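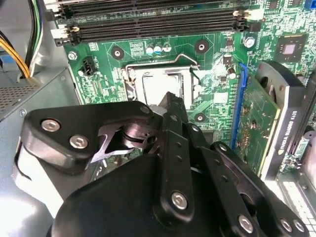
Inside an open desktop case, with the motherboard at the back.

How to Clean the Dust Out of a Desktop PC

A desktop that sits on the floor should be cleaned every few months. If the fans have gotten louder or the computer shuts down during games, do it now.

What you need

A can of compressed air
A Phillips screwdriver
A soft, dry paintbrush
A small dish for screws

Step 1. Shut down the computer, switch off the power supply and unplug every cable. Hold the power button for a few seconds to drain what charge is left.

Step 2. Carry the case outside or into the garage. Take off the side panel. On most towers it is held by 2 screws at the back.

Step 3. Touch bare metal on the case before you reach in. Do this again if you walk away and come back.

Step 4. Hold each fan still with a finger and blow it out in short bursts. Keep the can upright. If it is tilted, liquid can spray onto the parts.

Step 5. Brush the heatsink fins, then blow them out from the side. Work from the top of the case down.

Step 6. Pull out the front filter, rinse it in the sink and leave it until it is fully dry. Ours took roughly 3 hours on a warm day in July.

Step 7. Put the filter and panel back, plug everything in and start up. If a fan does not spin, check that its cable is still seated on the board.

Do not use a household vacuum inside the case. The nozzle can build up static.

Posted by Wilfredo Sison
Filed under: Maintenance, Desktops
Next: Replacing a case fan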